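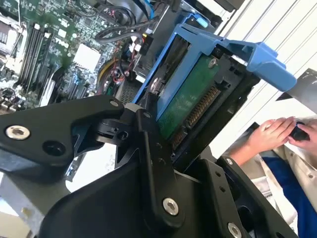 **Figure 2.** A blue hard drive caddy being lifted out of an open desktop computer.

### 4.2 Why the old computer stays in the loft

I went into the interviews thinking this would be the short section. My guess was that people hang on to dead or retired computers out of plain laziness, and that I'd get a few sheepish laughs and move on to phones. Of the 48 households I visited in Sasdale and Dusholm, 40 still had at least one desktop computer they no longer used, and hardly any of them were sheepish about it. They had reasons, often several at once, and the reasons didn't always sit well together.

The one that came up first, nearly everywhere, was photographs. People would tell me the computer was "the one with the children on it", or "the one with Mum's pictures". I started writing these phrases in the margin of my notebook because I liked them so much (a fuller list is in Appendix B). What struck me is how few people could tell me which pictures they meant. A retired bus driver in Dusholm was sure his held his daughter's wedding, then remembered halfway through his tea that the wedding had been shot on film and the album was in the sideboard behind him. He still didn't want to part with the computer. "Well, there'll be something on it," he said, and I must have heard some version of that sentence in every street I worked in.

I've called this *something-on-it keeping* in the coding scheme, for want of a grander name. It's different from what Mahlangu found with paper, where people keep a box of letters and can usually tell you who wrote them. You can lift the lid on a box of letters, have a rummage and put it back. A computer that no longer starts gives you nothing to rummage in, so the contents stay as big as you care to imagine them. 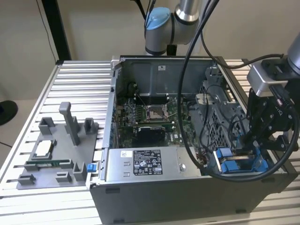
The second reason was worry, and here the two towns did differ a bit. In Sasdale people talked about the bank. They had done their online banking on the old machine years ago and had a strong feeling that the details were still inside it somewhere, like coins down the back of a sofa. Some had been told to drill a hole through the drive, some had been told a magnet would do, and one woman had been told both by the same nephew. Very few had done either. In Dusholm the worry was vaguer and had more to do with strangers reading things — old emails, a job application, a diary kept during a bad year. I didn't ask what was in the diary and I've left that household out of Table 3.

Nokuthula Mthembu, who read and coded the whole 939 pages of transcript alongside me, thinks I'm making too much of the split between fondness and worry. Her view is that they're the same feeling seen from two sides: the machine is full of *us*, so we can't lose it and we can't let anyone else have it. I've come round to this more than I expected to. We disagreed on the coding of a fair few passages and in most of them the speaker really did slide from one to the other in a single breath. We ended up letting a passage carry both codes, and I'd do that from the start if I ran the study again.

Then there's the matter of where the computers live. I'd asked about this only as a warm-up question, but the answers turned out to be some of the best material I have. A machine tends to go from the desk to the floor beside the desk, then to the spare room, then up to the loft, and people could often date each move by something else that happened: a new baby, a lodger, the carpet being changed. Nearly everyone described the loft as a stop on the way to the tip. When I went back to a handful of the Sasdale homes in April, every one of those machines was exactly where I'd left it.

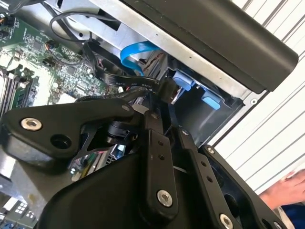
Cost hardly came into it, which surprised me. The Flekness survey puts a lot of weight on what people paid in the first place, and it's true that a few of the older men could still quote me the price to the pound. But they told it as a story against themselves, and none of them seemed to think the money was still in there. If anything, those who had paid the most were quickest to say the thing was worthless now. They kept it anyway.

I should own up to a weak spot. I asked to see the computers, and I think being asked made people more attached to them for an hour or so. One couple in Dusholm dusted theirs before I arrived! I can't say how far that coloured what they told me, though the follow-up calls, made without a visit, gave much the same picture. Section 4.3 takes up the households that did let theirs go, and who they gave them to.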